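Keep your grid paper maps flat, clean and easy to grab!

I draw all my dungeon maps by hand at the table, and they used to end up curled, stained and stuffed in a drawer. Now I love getting them out!

Iron a curled sheet face down under a dish towel, low heat, no steam. Nine seconds a spot is plenty. Pencil lines stay put (gel pen may not, so test a corner first). 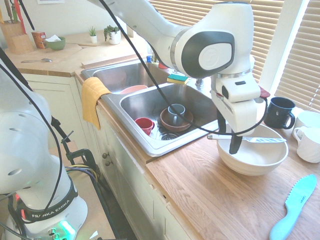
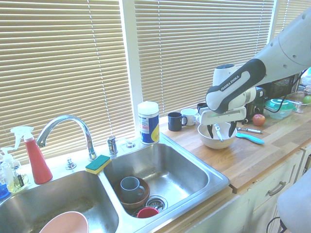 White bowl on the wooden counter, by the double sink

Slip each map into a clear sleeve and mark explored squares with a wet-erase pen. It wipes right off with a damp cloth, and the same map is ready for the next group. My binder holds 80 sleeves and I'm filling it fast!

Comments

Mihret Lencho: Does the ironing trick work on graph pads with a glued edge?

Graham Sugden: Tear the sheet off first, Mihret. Mine came out lovely and flat.

Last updated 2022-09-28

© Stuvik | Contact | Back to top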